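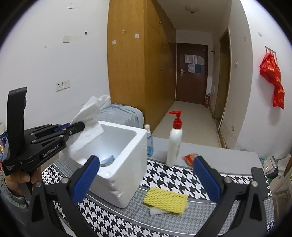

Chun-hung Mak wrote in after the August guide to ask why his takes kept getting thrown out when the task itself went fine every time. The tissue ended up in the box, he said, and the checker still marked half of them bad.

October 2025
By the Nosow desk
Filed under: Teaching by Hand > Two-Gripper Tasks

His takes failed on pace and on the left hand. Both are easy to fix, and the steps below cover them for any task where a soft item goes into or comes out of an open box. We use Clirik to record and Clilesum to check, but the steps are the same with other software.

Set up the table

Put the box within easy reach of both grippers, with the opening up. Leave ordinary things on the table if you like. A sponge, a spray bottle or a pump bottle near the box helps the robot learn to ignore them, and you can move them between takes. A patterned cloth is fine too. Smooth it flat so a finger can't catch a fold.

Styrofoam boxes are light and slide when bumped. Let one gripper stay close to the box while the other works.

Record a take

1. Start with both grippers open and above the table. Hold still for one second.
2. Bring the working gripper to the tissue at a slow, even speed. Mak was moving at the speed he would use with bare hands, and the tracking dropped out.
3. Close on a thick part of the tissue. A grip on a single layer tears it.
4. Lift until the tissue is clear of the rim, then move sideways. If it drapes over the edge, keep going up. Don't shake it free.
5. Open the jaws fully and wait before you pull away. Tissue tends to cling to rubber pads.
6. Return both grippers to where they started and stop recording.

Keep the idle hand in the same role from start to finish. In Mak's takes the left gripper sometimes steadied the box and sometimes did nothing, which gives the robot two different lessons for one task. Pick one and write it in the task notes.

Vary the takes

Change one thing at a time: where the box sits, how the tissue is crumpled, which side you come from. Don't change the order of the steps. We ask for 100 takes per task, in sets of 13 or fewer, because hands get tired and the motions get sloppy.

If you drop the tissue, pick it up and carry on, then tag the take "recovery." Four or five of these in a full set are useful.

Check before you pack up

Play back the first and last take of each set in Clilesum. Look for jumps in the gripper path and for jaws that read closed when they were open. Mak redid 51 takes at the slower pace and 4 were rejected, all for a late stop.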